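Unit 6 handout: Marker loss and gripper jumps in handheld recording

Course: Fault Finding in Robot Data Collection
Prepared by Kourosh Sadeghi. Lab section led by Mehrangiz Nouri.

Read this before the lab. You will need your notes on pose estimation from Unit 4 and the checklist for the Fonell arm.

1. What happened

In March the Burnby lab recorded a set of tabletop tasks with handheld grippers. A person held one gripper in each hand and did the task at a normal pace. The position of each gripper was worked out from printed square markers on a cube at its base. The set had 112 episodes. Training used all of them, and the policy was then run on the Fonell arm at low speed.

On the fourth run the arm moved toward the object correctly, then turned its wrist sharply and drove the fingers sideways into the table. The force limit tripped and the arm stopped. A finger pad was torn and the wrist had to be checked for play. The operator was standing outside the marked line, as required, and was not hurt.

The first guess was a fault in the arm. Two days went into the wrist joint, the cable and the controller log, and all three were fine. The commands sent to the arm contained the sharp turn, so the arm had done what it was told.

2. Tracing the fault

Mehrangiz Nouri went back to the training data and plotted the angle of each gripper over time. In 27 episodes the angle jumped by a large amount between one sample and the next and later jumped back. No human wrist moves that fast. The jumps were in the recorded poses and had been there from the start.

The cause is a known weakness of flat square markers. When one marker is seen on its own, and it is small in the view or nearly face-on, two different tilts can fit the same four corners almost equally well. The solver picks the one with the lower error. A little blur or a small change in lighting can make it pick the other one on the next sample. We call this a pose flip.

A cube helps when two or more of its faces can be seen, as the faces point in different directions and only one pose fits them all. When the cube turns so that a single face is toward the camera, that protection is mostly gone. Two markers on the same face give more corners to work with, but they lie in one plane and can still flip together.
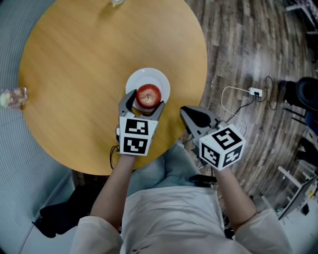 Fig. 6.1. Left gripper at the apple, right gripper beyond the table edge. Compare the marker faces visible on the two cubes.

In Fig. 6.1 the right cube shows markers on three faces. The left cube shows two markers, stacked on one face, and it is the left gripper that is reaching around the object. A good fix on the idle hand does nothing for the hand doing the work, so always check the two separately.

3. Why it was not caught

The Tabrizi review script reported the share of samples in which each cube was detected. A flipped pose counts as a detection, so the affected episodes scored well. The smoothing filter made matters worse. It spread each jump over several samples, and the result looked like a fast but possible motion.

There was also a gap in the run procedure. The Fonell arm had a force limit and a speed limit on the tool tip, but no limit on wrist rotation. The tip was moving slowly when the wrist turned, so the speed limit was never reached.

4. Changes made

– Raw poses are checked for jumps before any smoothing.
– The number of visible faces is logged for each cube. Stretches with one face are marked for review.
– The solver keeps both candidate poses and compares them with the previous sample.
– Wrist rotation speed is now limited in the arm controller. Policy output cannot override it.
– A new policy is run in free space first, with the table moved away.

The flagged episodes were removed and the policy was trained again. Later runs have not shown the wrist turn – but the new limit stays on for all users.

5. Lab task

Work in pairs on the Nevidon workstation. Open the raw pose file, plot both gripper angles and mark every jump you find. For each one, write down how many faces of that cube were visible. Then turn the smoothing filter on and plot again. Hand in both plots with a short paragraph on which jumps you would have missed.

Do not load your results onto the arm. Arm time is booked separately with Mehrangiz.

Last updated: March

Related items
Unit 4: Pose from corners
Unit 5: Force limits and safe stops
Unit 7: Time offsets between sensors
Fonell arm: start-up checklist

Comments (3)

pk_lab2: Is the angle plot in degrees or radians? My jumps look tiny.

M. Nouri: Radians in the raw file. Convert before you plot.

dlw: The filter setting in the lab file is different from the one in the slides. We used the lab file.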